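02/06/2019
Filthorpe robotics club, bench notes

Two-arm task again. Marina Raptis wants the handover demo ready for the July open evening and says the pair managed it in 4 tries out of 5 last session. I wasn't there. The log has the 5 starts but no note of what counted as a success, and I suspect a nudge from somebody's hand got left out.

Asked for a proper run today: 30 attempts, same start position, nobody touching anything, every drop written down. The students groaned. Fine. Parwood's team will do 60 before the July heats and they won't be marking their own work.
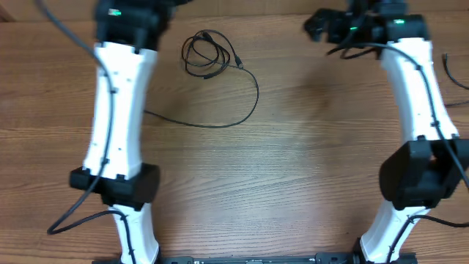

The other thing I don't believe is the calibration. Tzanetos script reports both arms happy every time it's run, which makes me think it would report a lamp stand happy. Green lights only tell me there's power and no fault it knows about. Want someone to measure the gap between the grippers with a ruler at three heights and compare it with what the software claims.

Cables: check the clips on both arms before the long run. Slack near the elbow is all right until it catches, and then we lose an afternoon. Spare lead to be coiled and put away, not left on the table.

Trekix controller update – not installing it until after the open evening, whatever the forum says about smoother motion. Marina disagrees. She can have it on the laptop but not on the arms.

Still to do: tally sheet, ruler, find out who edited the speed limit.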